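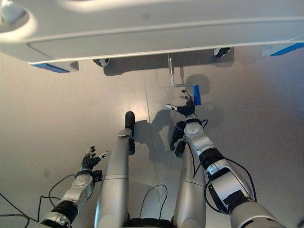 Selon notre fournisseur de chariots, d'ici deux ans un robot à jambes saura faire tout ce que fait un aide d'atelier : sortir les meubles à roulettes, passer le balai dessous, les remettre en place et bloquer ce qu'il faut bloquer. Je n'y crois pas trop, mais je n'y connais pas grand-chose non plus, donc je pose la question ici.

Nous sommes un petit atelier de reconditionnement de matériel médical, 125 m² au rez-de-chaussée et une réserve à l'étage. Le soir, il faut déplacer les servantes et les meubles roulants, nettoyer le sol, ranger les outils et recharger les bacs. Cela prend 52 minutes quand tout le monde s'y met, beaucoup plus quand il manque quelqu'un. J'ai déjà un robot laveur Celtulik qui marche bien dans les allées, sauf qu'il contourne tout ce qui est posé au sol et que la saleté reste sous les meubles.

Ma question est simple : est-ce qu'une machine sait déjà faire ce genre de travail toute seule, en bas, avec les mains ? Je parle d'attraper une pièce basse au bout d'une tige, sous un meuble blanc à roulettes, comme le bloc bleu de la photo. Et si oui, à quel prix ?

Publié par reserve_haute le 13 novembre 2022
Rubrique : Atelier et petite industrie

boulon_creux

Non, pas toute seule. Pas dans un atelier qui change tous les jours en tout cas.

J'ai travaillé quatre ans à l'intégration de bras sur des lignes de conditionnement. Saisir un objet rigide, de couleur franche, avec des bords droits, c'est faisable. Le bloc bleu est un cas plutôt favorable : il se distingue bien du métal et du sol clair. Le reste est plus compliqué. La main doit arriver sous le meuble sans taper dedans, et les câbles qui courent le long des bras peuvent s'accrocher à une roulette ou à la tige. Ensuite il y a la force. Un humain sent tout de suite si une pièce résiste et il change de prise sans y penser. Une main à plusieurs doigts peut très bien se refermer au bon endroit et glisser dès qu'on tire.

Il y a aussi la position des jambes. Quand les pieds sont près du meuble et que le corps se penche, l'équilibre devient un problème à part entière. Pour un atelier comme le vôtre, une base à roues avec un seul bras serait plus raisonnable, si le sol est plat.

Pour votre problème de départ, je regarderais plutôt le mobilier. Chez nous on a fait surélever les servantes par une petite boîte, Perić, avec des roulettes plus hautes. Le robot laveur passe dessous et la question est réglée. Ça nous a coûté 809 euros pour l'ensemble, pose comprise – le prix d'une journée d'intégrateur, et encore.

Vérifiez quand même deux choses avant : la hauteur de votre Celtulik avec la brosse montée, et la stabilité des meubles une fois chargés. Les nôtres ont un tiroir du bas lesté.

zone_sud

Achetez un bon balai plat.

Zurari_atelier

Je suis moins catégorique que la première réponse. On a eu un manipulateur mobile à l'essai en décembre de l'année dernière, dans un local plus grand que le vôtre. Tâche demandée : prendre un chariot vide par la poignée, le sortir d'un mètre, attendre le passage du laveur, le remettre. Quand le chariot était garé droit, ça passait la plupart du temps. De travers, la machine s'arrêtait et demandait de l'aide, et il fallait que quelqu'un reste à côté. Donc gain de temps nul pour nous, mais la partie mécanique tenait la route.

Demandez à votre fournisseur une démonstration chez vous, avec vos meubles et votre éclairage. Un sol clair et brillant donne des reflets, et chez nous c'est ce qui gênait le plus les caméras. Demandez aussi qui pilote pendant la démonstration. Beaucoup de belles séquences sont faites avec un opérateur à distance, et ce n'est pas la même chose qu'un robot autonome.

Pour le prix je ne peux pas répondre, l'essai nous était prêté par Darari et personne n'a voulu me donner un tarif par écrit.

reserve_haute

Merci pour les réponses. J'ai mesuré, il me manque quatre centimètres sous les meubles pour le laveur, brosse montée. Je vais demander un devis pour les roulettes et je reviendrai dire ce que ça donne. Pour la démonstration, j'ai écrit au fournisseur en précisant que je voulais la voir sans opérateur.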